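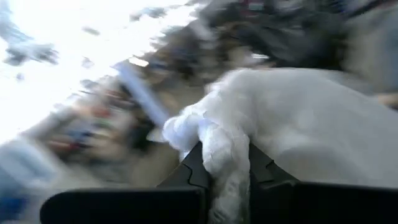
White fabric in the grip of the two-fingered hand, midway through a tidying job.

The Robot Will See Your Laundry Now

For 300 dollars a month, a company called Nelero will put an arm in your home to pick up after you. The plan is called Dosusska, a name that sounds like a soup, and it comes with the arm, a rolling base, a two-fingered hand and a phone app with a cheerful chime. I had it through March, and I've been trying to work out ever since what I was paying for.

The brochure says "time." Everything sold to adults says "time" now. My blender says it.

So let's talk about time. Putting a pillowcase in a basket takes me as long as it takes to complain about it. Dosusska rolls up, thinks, reaches, thinks again, pinches a corner and sets off with the rest trailing behind like a wedding dress. On a good day that was 2 minutes. On a bad day I left the room, for both our sakes.

I'll be fair to the hand. It has two black fingers and no opinions, and once it had hold of a piece of cloth it hung on with a grip I have seen only in toddlers and parking enforcement. Socks were fine. Towels were fine. Anything large and fluffy it treated as a wrestling match, and I would put its record at slightly better than even.

The trouble is the preparation. The setup guide asks you to keep the floor clear, the lamps on and small objects off low surfaces. Read that again slowly. To get the tidying robot to tidy, I had to tidy. By the second week I was getting up early to clean for it, the way my mother cleaned for the cleaning lady.

Its rival, the Eklund, does less and costs 3000 dollars outright, with no monthly fee. It picks up from the floor and nothing else. I borrowed one over a weekend and got bored of it, and I mean that as praise. A machine in the house ought to be boring. I have never once waved to my dishwasher.

I did wave to Dosusska. I also defended it to guests, and that may be the real product. Nelero has a showroom in Pineslow where people stand and watch one of these arms lift a washcloth, and the afternoon I went they clapped. I clapped too.

The app says mine made 1547 pickups in the month. It doesn't say how many of those were the same bath towel. I canceled on the last day, and the basket has been full since Tuesday.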